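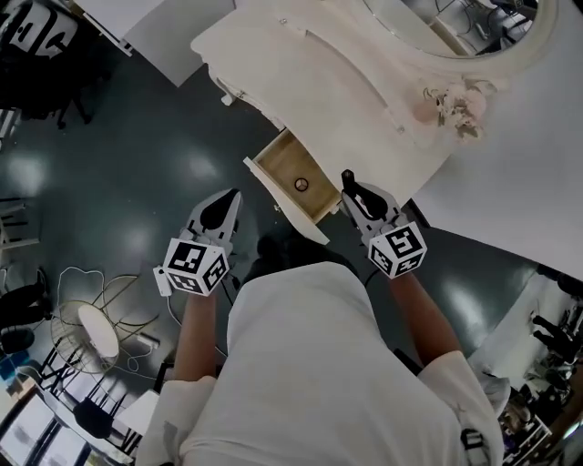
One of the small drawers on the Flirnell vanity, pulled out. Bare wood inside.

Search reviews, brands, rooms
Reading time: 3 minutes

The Flirnell vanity: lots of curves, not lots of storage

by Fatima Adeleke
January 14, 2025

I have wanted a proper dressing table since I was a kid, the kind with an oval mirror and fancy edges, and last September I finally bought one. It's the Flirnell from Warnemov, in their creamy white, and it cost me $985 plus $130 to have it carried in. That is a lot of money for a place to put on mascara! So I've used it every single morning since, and I have opinions.

Looks first, because let's be real, that's why anybody buys this thing. The edges are all curved, the front has a gentle bow to it, and there's carving in places I didn't even notice until I was dusting (more on dusting in a minute). Up by the foot of the mirror frame there's a carved flower piece in pale pink and cream. I was sure I'd hate it and was already planning to paint over it, but it's grown on me and now I match my lipstick tray to it.

The drawers are where I get a little grumpy. They're small. Mine holds brushes, two compacts and a tangle of hair ties, and then it's full. I was also surprised that the inside is plain light brown wood with no lining at all, when everything on the outside is so dressed up. Loose powder gets into bare wood and stays there, so I cut a piece of felt to fit and that solved it. The drawer does slide nicely though, no squeaking so far, and it's never jammed on me even when I've stuffed it.

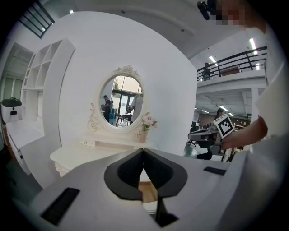 The mirror and its carved crest, with pale pink flowers in a light pink vase beside it.

The mirror is my favorite part by a mile. It's a good size oval, the white frame has a big carved crest on top and a scrolly bit curling up the left side, and it gives a true reflection with no funhouse wobble. Mine faces the window, so I get daylight straight on my face, and I'd tell anyone to set it up that way if the room allows. In a dim corner you'd want a lamp. There's space next to the mirror for a small vase, too, and pink flowers look so pretty against all that white that I've gotten into the habit of buying a bunch with the groceries.

Now, dusting. Every scroll and petal on this thing collects powder and lint. A cloth won't get into the grooves, so I keep an old soft makeup brush just for that job and it takes me 17 minutes if I'm being thorough. I'm usually not.

My friend Visitación Alcaraz went with the Curkudano instead – straight sides, deeper drawers, no carving anywhere – and she fits her whole collection in it plus a hair dryer. If you own a lot of stuff, hers is the smarter buy. I sat at it for a weekend and it was perfectly fine, and I missed my silly crest the whole time.

I'm giving the Flirnell 4 out of 5. It loses one for the drawers. If Warnemov ever lines them I'll come back and update this.

Contact | Copyright Montes Home Reviews | Back to top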